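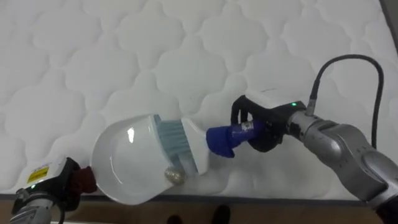 *Photo: Rawiri Tawhiri / Clendis*

## About Clendis

We keep one bedroom in working order. There's a mattress nobody sleeps on, a wardrobe, a stacked washer-dryer and a humanoid robot on a long black cable. Visitors tend to ask where the rest of the company is. It's down the hall, and it's mostly a desk.

Clendis was set up by Rawiri Tawhiri, who used to fix elevators, and Lachlan Purves, who used to fix the software that Rawiri blamed for the elevators. They still have that conversation most mornings. Our client, Nado, needs a household cell that behaves the same way on Thursday as it did on Monday. Our job is to look after it: arms, hands, wiring, floor, bedding and the dustpan.

The dustpan gets more of our attention than we put in the proposal. Sweeping a crumpled scrap off a quilted mattress takes both arms, one for the pan and one for the brush, and it's a quick way to find out that a wrist has drifted. A small error in the left arm lifts the lip of the pan, and the scrap goes under it. We've spent whole afternoons on that.

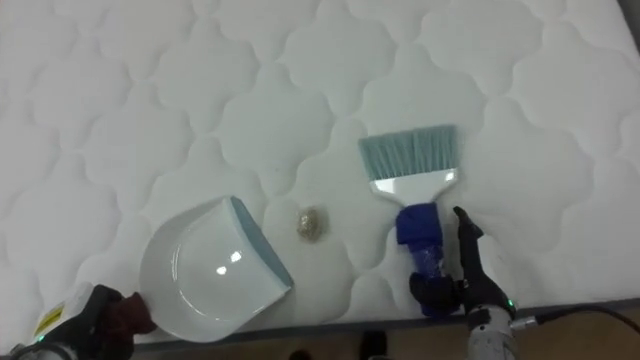

So every shift begins with the same dull list. Power on with the arms clear of the bed. Check the status lights. Open and close each hand 3 times and listen, which Rawiri swears by and Lachlan calls folklore. Run each wrist through its travel and watch the cable, leaving enough slack that it never pulls tight over the mattress edge. Then brush and pan, with the grip checked before anything moves. If the brush turns in the fingers, we stop and reseat it by hand. Pushing on and hoping has been tried.

The mattress is part of the cell too. We square it to the floor marks before each session, because a bed that has been leaned on is a bed in a new place, and the robot takes this personally. We don't let people sit on it. There is a perfectly good chair in the office.

After every 1,000 cycles the hands come off for cleaning and inspection. The work takes 2 people, one to hold the hand and one to say "have you got it?" 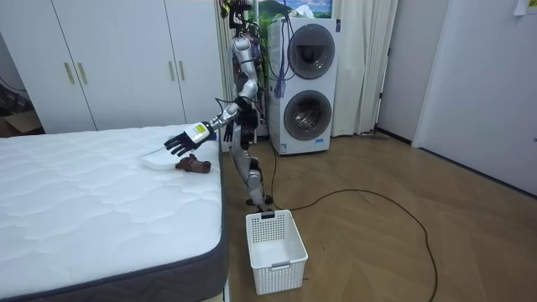

## What we keep on the shelf

Spare finger pads, connectors, cable ties in every length except the one needed, and a bound logbook. We're on entry 355. Most entries are a line long. The longest concerns a laundry basket that was put back a hand's width from its mark, and it was written by Lachlan in what we'd describe as a firm tone.

The control cabinet is a Zakharchenko, older than we'd like and better than we deserve. We've replaced its fan and left everything else alone.

If you have a cell that needs looking after, write to us. Please tell us what it does when it goes wrong, including the embarrassing parts.

## Latest from the bedroom
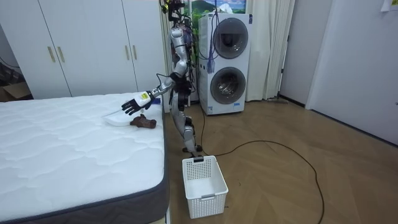
**LIDICO, May** — The floor cable has a new route. The old one was shorter and tidier and went exactly where everyone walks. Rawiri is also rewriting the page on reaching over the near edge of the bed, and Lachlan has asked to see it before it's printed.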